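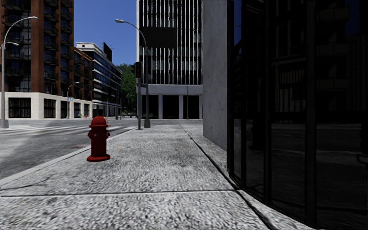

Pavement with kerb and hydrant, looking towards the crossing.

4. Setting up a canvassing round in Noltach

Before you start, make sure your ward organiser has added you to the campaign and that the electoral roll has been loaded. A full ward of 3,000 names can take a little while to appear, so do put the kettle on and let it finish!

1. Open Noltach and choose Rounds, then New Round. Give it a name the rest of the team will recognise (the street and the month, say "Mendoza Road, March", works very nicely).

2. Tap Add Streets and pick the ones you want. We suggest no more than 40 doors for each pair of canvassers, as people do like to stop and chat.

3. Choose your question sheet. The short one has 6 questions and suits most evenings.

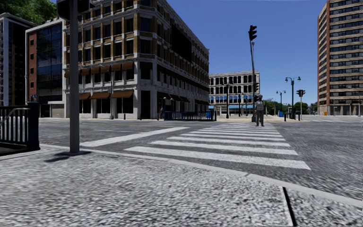
4. Tap Share and pick your canvassers from the list. Each of them gets a message with the round attached, and they can open it even where the signal is poor.

Note: if a canvasser is greyed out, they haven't yet signed the data promise. Send them the form again from the People page.

Caution: never share a round by taking a picture of the screen. Voters' names and addresses must stay inside Noltach, and anybody marked "Do not call" is left off the shared list but will still show on yours.

5. When the pair gets back, tap Close Round. Answers can't be changed after that, so have a quick read through together first.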